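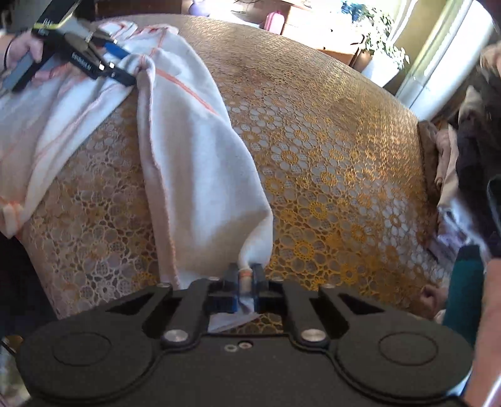
Figure 1. Two hand-held grippers on a striped white cloth, with the lace tablecloth beneath.

3.2 Segmentation and grasp labeling

The Osell pipeline takes wrist-view video from both grippers and outputs a cloth mask, a pair of grasp points and a closing signal for each hand. Our first version used a color threshold. It worked on plain tabletops and failed on patterned ones, where bright parts of the lace were merged into the mask. We replaced it with a small segmentation network trained on 2,000 hand-corrected masks, then added 233 more from patterned tables, for a total of 2,233.

The orange seam lines turned out to be the most useful feature. Once the cloth is bunched, its outline says little about which edge is which, but a seam can still be traced across the folds. The Tsolakis module fits a curve to each visible seam and passes it to the planner as a candidate edge. 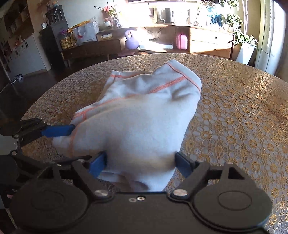
The planner drops any candidate shorter than 15 pixels. Below that length the fitted direction changed from one frame to the next, and the two grippers were sometimes assigned to the same edge. A second check rejects grasp pairs whose finger paths cross.

Timing was a separate problem. The left and right streams drifted apart by up to 11 frames in long recordings – enough to put a grasp label on the wrong fold. Dranent now resamples both streams to a shared clock before labeling. Recordings made before this change were relabeled and are stored under Flirnitley with the old labels kept alongside.

Remaining work: seam fitting under strong window light, and a confidence value for hidden corners.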